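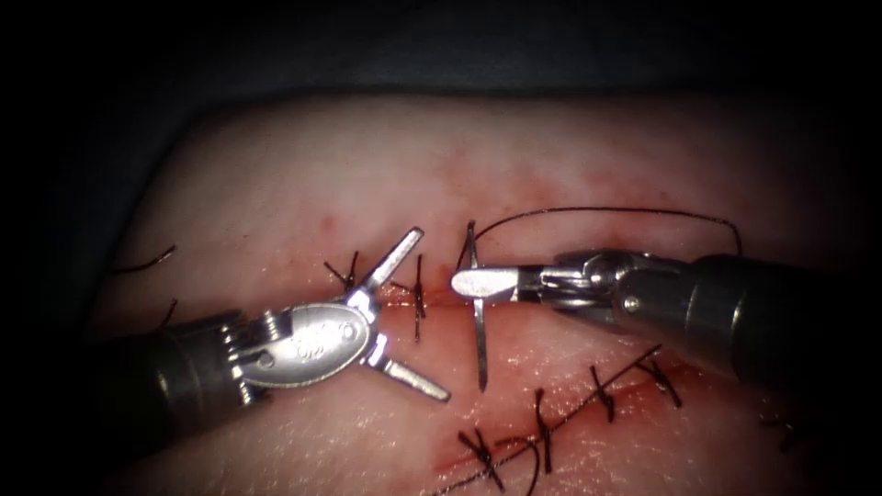

Replies in the group calls arrived before the question they were answering, one user wrote on the Jusum support board in May, and it would be good to know whether that was the call or the chat next to it. The chat was at fault. The correction is included in Jusum 1011, released today by Sollia together with a revised video encoder and a new connection to the fan community platform Haladau.

HUTAPEA, Sep 14, 2026. Sollia, the developer of the video chat application Jusum, has made build 1011 available to all account holders on desktop and mobile. The update replaces the message ordering used in group calls, changes how video is compressed on slow connections, and allows Haladau communities to open a Jusum call from a discussion thread.

Message ordering

Earlier builds sorted chat messages by the clock of the device that sent them. Where a device clock was wrong by several seconds, its messages appeared too early or too late for everyone else in the call. Build 1011 sorts messages by the time at which they reach the call server. The time shown beside each message is still converted to the reader's own time zone. Messages sent while a device is offline are placed at the point where the device reconnects and carry a small "sent earlier" label.

Saved chats from earlier calls are not re-sorted.

Video on slow connections
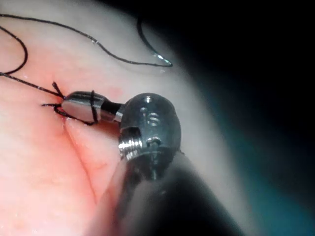 The revised encoder takes effect when the available upload rate falls below 420 kbit/s. Previous builds lowered the resolution of the whole picture at that point. The new encoder keeps the resolution for still parts of the picture and reduces the frame rate first. The difference is greatest in close-ups with narrow, high-contrast detail: black suture thread looped around a polished metal jaw tip, against moist tissue full of highlights, is harder to compress than a face in front of a plain wall. Users who prefer smooth movement to detail can restore the old behaviour under Settings, Video, Low bandwidth.

Sollia compared the two encoders in 1106 test calls before release. Calls with more than eight cameras switched on continue to use the old encoder. Support for larger calls is planned but has no release date.

Calls from Haladau threads

Moderators of a Haladau community can now attach a call to any open thread. Members see a Join button at the top of the thread and enter the call under their Haladau display name. A separate Jusum account is not required to listen or to write in the chat. It is required to switch on a camera or microphone.

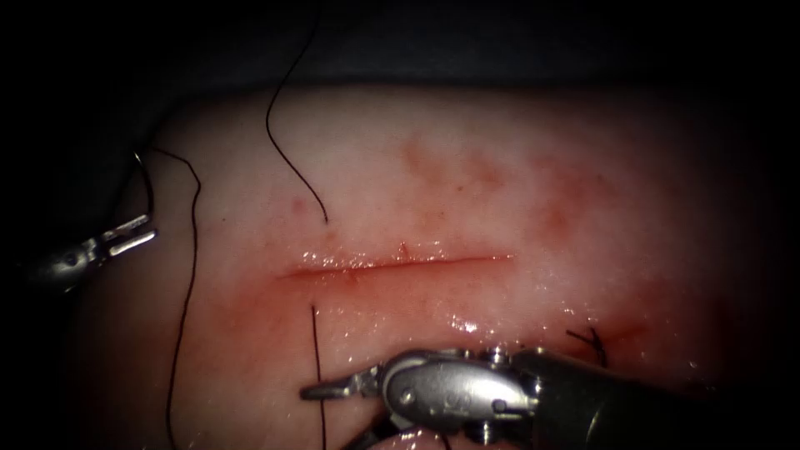
When the call ends, the chat can be posted back to the thread as a single reply. This is switched off by default. Private messages between participants are left out of the posted reply in all cases. Members who have blocked one another on Haladau will not see each other's messages in the call.

The connection has been on limited trial in 588 Haladau communities. Following comments from moderators, the slow mode timer set on a thread now also applies to the call chat, and a moderator can close the chat without ending the call.

Availability

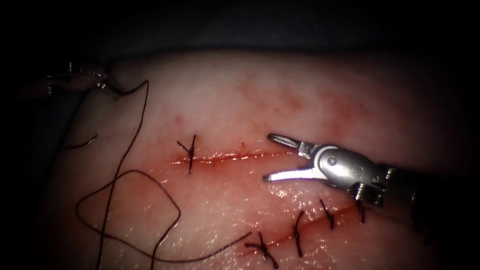 Desktop users will be offered the update when they next start Jusum. Mobile users will receive it through their usual app store. Browser users need take no action beyond reloading the page. Participants on older builds can still join calls, but will see messages in the old order until they update.

Known issues: on some tablets the Join button overlaps the thread title in portrait view, and custom emoji uploaded to Haladau appear in the call chat as text. Both will be addressed in a maintenance update.

About Sollia

Sollia develops video and messaging software and is based in Hutapea. Its products include the Jusum video chat application and the Jusum call server for community sites. Media enquiries can be sent through the press form on the Sollia website.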